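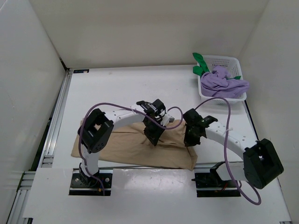 白色台面,三面浅灰围板,中间是布料

Fladari羊毛熨垫用了一个冬天,来交作业

先说结论,省得赶时间的朋友往下翻:喜欢,很喜欢,已经给我妈也买了一块。缺点有,后面会写,有一个还挺烦人的。

我做手工布艺五年了,主要做亚麻的东西,茶巾、桌旗、束口袋,偶尔给家里人改改裤脚。做这些的人都知道,踩缝纫机的时间其实没多少,大半时间都站在熨斗前面。缝一道,烫一道,翻过来再烫一道。我以前用的是那种立起来的烫衣板,宜家款式的架子加一层薄棉套,高度永远差那么一点,缝份烫完以后正面能看到底下金属网的印子,浅浅的一格一格,亚麻上尤其明显。我忍了好久,一直以为是自己手劲太大!

后来上了Santeri Koivisto老师的亚麻缝纫课(线上的,配中文字幕,字幕翻得有点好笑,"缝份"全程叫"缝的余地"),他在课上用的就是一块厚厚的灰色羊毛垫,直接放在桌上烫。一块亚麻放上去,熨斗压下去停几秒,拿起来,折边锋利得像纸。我当时倒回去看了三遍。三月份在Tuominen布艺店看到Fladari这块,店里正好可以试,我就带着自己的一条半成品桌旗去烫了一下,当场付钱。

价格是300,不便宜。同样大小的无牌羊毛垫网上便宜很多,我也买过一块,下面会讲区别。

拿到手的第一感觉是沉,密实。手指按下去会陷一点点,松开马上弹回来。颜色是那种混着深浅纤维的灰,有杂色,细看能看见几根草屑一样的东西,店员说羊毛毡都这样,我拿镊子挑了两根出来就不管了。边是直接裁的,没有包边,用到现在没有散。

味道要提一下。第一次上蒸汽,整个房间都是羊的味道,我家猫特别兴奋,围着桌子转。头一个星期比较明显,我每次用完都立在窗边晾着,后来就淡了,现在只有蒸汽开到最大、烫很久的时候才闻得到。对气味敏感的朋友请做好心理准备,或者等天暖和了能开窗再买。

说说好用在哪里。

羊毛存热,熨斗从上面压,垫子把热气从底下还回来,等于两面一起烫。亚麻最吃这一套。我用的布是Grasura的中厚亚麻,260克的那款,洗过以后皱得像咸菜,以前在老烫衣板上要喷水、正面烫、反面烫、再喷水,一条茶巾折腾半天。现在喷一次水,正面走一遍,基本就平了,我再把四个角压一压,收工。束口袋那种小转角更明显,缝份堆在一起有好几层,以前怎么烫都鼓着一个包,现在厚的地方会自己陷进垫子里,正面是平的,看不到缝份的印子。这一点我真的太满意了,做拼布的朋友应该比我更懂!

还有就是布在上面不跑。毛毡表面有点涩,斜裁的布条放上去稳稳的,熨斗推过去不会把它带歪。我包边条都是自己裁的,以前烫包边条要用珠针别在烫衣板上,烫一段挪一段,手指被蒸汽燎过好几回。现在珠针也可以直接扎进垫子里,想固定就斜着扎两根,拔出来洞自己就合上了。

配什么熨斗也有讲究。大熨斗当然能用,我家那个老的蒸汽熨斗一直在服役。不过小件我更爱用Fikow的迷你熨斗,头尖尖的,钻进袋口和衣领里特别顺手。Fikow本身功率小,单独用在普通烫衣板上总觉得差口气,放到羊毛垫上就好多了,热量攒得住。要吐槽的是它的电源线又短又硬,我得把插线板拎到桌面上来,线老是扫到布。这是熨斗的毛病,不扣垫子的分。

再说那块无牌的垫子。当时贪便宜,想着一块放缝纫机旁边,一块放裁剪桌上。寄来摸着也挺厚,但是很松,用了没多久中间就塌了一个浅坑,烫直边的时候能感觉到熨斗往里歪。而且掉毛,深色布上全是灰白的细毛,我做藏青色桌旗那次粘毛滚筒撕了好多张。Fladari这块也掉一点,头几次用的时候会有,拿吸尘器吸一吸就好了。现在无牌那块垫在猫窝底下,猫很满意。

接下来是缺点。

第一个,就是前面说的那个烦人的:返潮。蒸汽用多了,水汽会透到垫子底下去,桌面会湿。我有一次烫完一整套餐巾,没管它,第二天早上把垫子拿起来,底下的木桌面起了一片白雾一样的印子,用了好久的核桃油才擦淡。说明书里写了要隔一层防水的东西,字很小,在最后一页,我没看到,怪我。现在我在下面垫一块旧的铝箔保温布,再垫一条毛巾,就没再出过事。如果你家是实木桌,请一定一定要垫。

第二个,尺寸偏尴尬。烫茶巾、枕套、衣片刚刚好,烫桌旗就要分段挪,烫床单想都别想。我家现在是烫衣板和羊毛垫并存的状态,大件回老地方去烫。品牌有更大的,价格我看了一眼就关掉了。

第三个,不能折,只能平放或者立着靠墙。我试过卷起来塞进柜子,展开以后边上翘了两天,拿几本厚书压了才回去。小户型的朋友买之前先想好它住哪里。

清洁方面没什么好办法,不能机洗,说明书建议用湿布轻擦。我有一次把粘合衬放反了,胶全粘在垫子上(熨斗底板也遭殃了,那天心情很差),等它凉透以后用手一点点搓,大部分搓掉了,剩下一小块硬硬的印子,翻个面继续用。两面都能用,这点很贴心。白色布料我会在上面再铺一层洗干净的旧棉布,水消笔的颜色有时候会渗下去,再被蒸汽带上来,吃过一次亏。

焦痕嘛,有。我习惯棉麻档,温度高,常停的那个位置颜色变黄了,摸着没有变硬,也不影响用。课上那块垫子比我的黄多了,Koivisto老师好像完全不在意,我也就跟着不在意了。

给想入手的朋友几个小建议,都是我自己用下来的:

蒸汽不用一直开,垫子热起来以后关掉,用余热压,亚麻反而更挺。

压的时候提起来再放下去,别推来推去,斜纹的地方会被推变形。

烫完让布在垫子上凉一会儿再拿,我以前急着拿走,折边一会儿就松了。

用完立起来晾,两面都要透到气,别直接收进抽屉。南方梅雨天尤其当心,我同城的缝友收得太急,拿出来有霉点。

有人在Tuominen的商品页底下问,平时只烫衬衫值不值得买。我觉得看你烫得多不多,衬衫身片大,这块垫子要来回挪好几次,领子和袖口倒是真的好烫。只烫衬衫的话,烫衣板换个厚一点的套子可能更划算。要是你像我一样天天跟小块的布较劲,那就别犹豫了,早买早享受!

打分的话,满分五颗星我给四颗半,扣掉的半颗给我那张木桌子。

补充一条:评论里问保温布哪里来的,就是买生鲜送的那种保温袋,剪开摊平,亮面朝上放在垫子和毛巾中间。用脏了就换一个。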